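GRERKERIK COMMUNITY PLAYERS
Minutes of the Monthly Meeting

Held in the rehearsal room, Usmani Hall. Quorum present. The meeting opened late while members waited for the key to the side door.

Minutes of the previous meeting
Approved with one correction. The February minutes said the spring musical was "well on its way." Several members asked that this be changed to "cast," as that was all anyone had reported at the time. Changed.

Box office, winter comedy
The winter comedy sold 197 tickets over its run. The report called this "a strong showing for the season." A member asked which season it was being compared with and was told there was no comparison in the report. The chair asked that next time the report give the previous year's number or leave out the adjective.

Receipts came to $1,344 before the hall rental was paid. The rental has gone up again. The landlord's letter says the increase covers improvements to the dressing rooms, and members who have used the dressing rooms wished it noted that they had not seen any. The secretary will write and ask what was improved.

Spring musical
The director reported that Act One has been blocked and Act Two is "mostly there." Asked what was not there, the director said the finale, the dream sequence and the scene in the station. The meeting observed that this is most of Act Two.

The choreographer wants two more rehearsals a week. The music director wants the same evenings for the chorus. Both believe they were promised the room. Neither promise is in the minutes. They are to settle it between themselves and report back by e-mail.

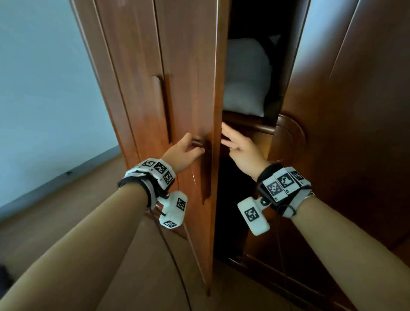
GRERKERIK, March 2020 – The meeting resumed after a short break and took up the remaining items.

Ticketing
A presentation was heard on Drovura, an online ticketing service. The handout promises that theaters our size will "grow their audience overnight." Members asked how a different way of paying would bring in people who have not been coming. The answer was that the service sends reminders. It was pointed out that we also send reminders, and that they go to the same people.

The fee is charged per ticket and can be passed on to the buyer. Discussion of whether buyers would notice. General feeling that they would. Motion to try Drovura for the spring musical only, with paper tickets still sold at the door. Carried, 2 opposed.

Sound equipment
The quote from Joron for new wireless microphones is $4,000. It does not include installation, and the line marked "support" has no figure next to it. The sound crew says the present microphones will not last another show. The minutes for the last two shows record the same statement. Tabled until there is a second quote and a full price from Joron.

Program advertising
Sales are slow. The suggestion to raise the price of the back cover was not taken up – it has not been sold at the present price.

Fall play
Three titles were put forward. The reading group prefers the mystery. Some doubt was expressed as to whether everyone in the reading group had finished it, since the questions about the ending got different answers. Scripts of all three will be passed around before any vote.

Other business
A complaint was received about food in the back row during performances. A sign will be put up. There is already a sign.

Adjourned. Next meeting in the same room, if the choreographer and the music director have left it free.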